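Notebook, textile dye bench
Thursday, August 28, 2025

Madder, third attempt. The July batch came out the color of canned salmon, and I wrote "promising" next to it, so weigh my judgment accordingly.

Roots are the Pekent ones again, from the open sack. Ground 60 g dry, soaked overnight in tap water, strained through the old pillowcase. The Gembridge grinder still stalls if you feed it more than a small handful. I fed it more than a small handful. Cleared the jam with a chopstick and carried on.

Alum mordant as before. Scale was drifting, so I weighed everything twice and wrote down the number I liked better. Whoever has the calibration weight, the drawer misses it.

White knit for the cotton test is still undyed. It has the fine piqué texture, so expect the color to sit a bit differently in the dimples than it does on plain jersey. I want one piece of this in every bath from now on, next to the wool.

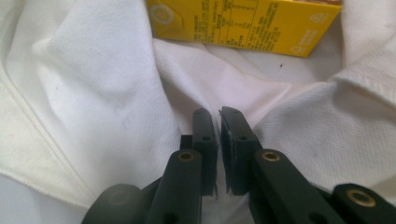

White piqué knit, undyed, with yellow box.

Bath notes. Brought it up slowly and held it under 60 C, which is where the Howlader handout says the browns start coming out of the root. Last time I let it go well past that while arguing on the phone with the Flulari people over a missing invoice. They have since found the invoice. The salmon remains.

Wool skein went in first, 2 hours, turned whenever I remembered. Good brick red at the ends, paler in the middle where I had tied it too tight. Retied with loose figure eights, put it back for the afterbath, got a decent orange all the way through. Cotton strip in the same bath: pink, and a grudging pink at that. Cotton wants tannin before the alum, as the handout states in bold on page 9, a page I had been using as a coaster.

Chalk: added a pinch to the second pot because our water is soft. Red moved noticeably toward red. Should have done this in July. Writing it here in capitals so I find it: CHALK.

Rinse water ran orange for ages. Gave up at rinse 9 and hung everything on the back rail, out of the sun. Bag for white cloth is the canvas tote. Please keep dyed pieces out of it, including the ones you are sure have finished bleeding.

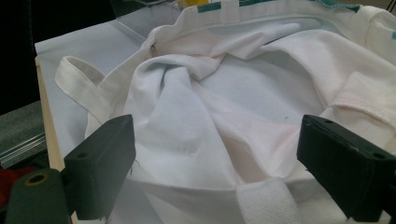

For next time

Tannin the cotton the night before.
Chalk in both pots from the start.
Tie skeins loosely, four places.
Label swatches before they go in. Swatch 89 is either wool with iron or a piece of somebody's sock.
Order more alum. Phone stays in the office.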